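We use cookies to keep this site working and to remember your language. Accept all | Manage settings

DARNHAM SITE – TEARDOWN CELL SAFETY CHECK, JULY
Cell 4, desktop recovery line. Arm supplied by Matei. Comments by the shift lead.

1. E-stop reachable from both sides: PASS
Reachable by anyone over six feet. A step has been requested from Darnham stores, again.

2. Units unplugged before loading: PASS
The arm has now been through 2,597 desktops and never checks a power cord. That is still our job, along with the stickers.
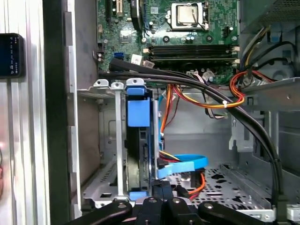

3. Cables clear of the gripper path: COMMENT
The job used to be screwdrivers and sore wrists; now it is mostly watching and tidying. Tuck bundles aside before the arm starts. Units like this one, with a black bundle slung across the memory slots and the blue drive cable curling out of the caddy, need a person first. Snags are logged as "operator events," so the operator would like fewer.

4. Hands out of the cell while the arm is powered: FAIL
The Maltulport sheet says hands out. The work says otherwise about 4 times a shift. Retrain, and fix the part tray so people can reach it from outside.

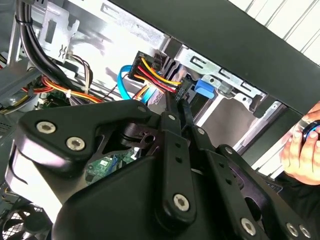
Item 4: hand beside the gripper linkages, holding a small dark part with a blue ring.

5. Gripper screws checked for tightness: PASS
Done at 6 a.m. with the good hex key – please return the good hex key.

6. Job rotation, 2 hours maximum watching: FAIL
Watching is tiring. The Darkon schedule counts it as rest.

Recheck items 4 and 6 before the next shift change.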